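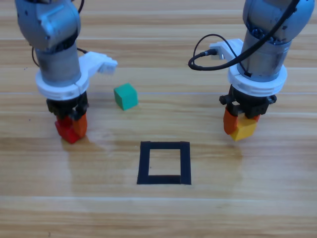 Fig. 1. Small colored cubes and a taped square on a light wooden tabletop.

Week 2 handout: Area, perimeter, and why we mix them up

Welcome back, everyone. I know a lot of you came into this course a little nervous about teaching geometry to third and fourth graders, and I was too when I started (I still have my old Prasthorpe lesson plans, and they are full of crossed-out arrows). So we'll go slowly today, and please stop me whenever you like.

Start with the square. Its perimeter is the distance you would walk around the edge. Its area is how much flat surface it covers. Children hear both words in the same week, often on the same worksheet, and the two get tangled up before they've had time to settle.

In the Nonetley workbook, problem 29 asks for the perimeter of a rectangle 5 inches by 8 inches. Plenty of children write 40. They multiplied, and they multiplied correctly, so be kind about it! Ask them what they were measuring and let them trace the edge with a finger before you say anything about 26.

Something to try with your own class: cut a piece of string and make as many different rectangles with it as you can. The perimeter stays put while the area shrinks and grows. I'd give this a whole lesson, or even two if they are enjoying themselves.

Volume comes next week. A cube has six faces, twelve edges and eight corners, and it helps enormously if the children can hold one while they talk.

Reading: Hasau reader, page 242 to the end of the section. The Iyer packet is optional, but the part on tiling is lovely.

For next time: write down three wrong answers a child might give to problem 29, and how each one could come about.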